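Attendance and Form in the Venodville Basketball League
Project report by Eduard Šimko

3. Method
I took the scores and gate figures for 15 home games played by Oravec, up to the end of the season in June. The hall holds 700. 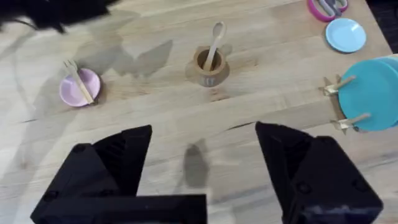 Games moved to another hall were left out – there were two, both against Clumelura.

4. Results
Oravec scored 1486 points in these games. Crowds grew by about 50 after a win.
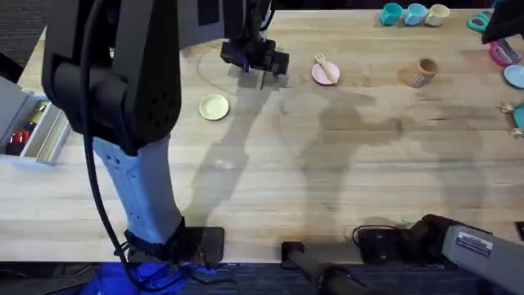
Figure 2. Wooden tabletop with a small plate.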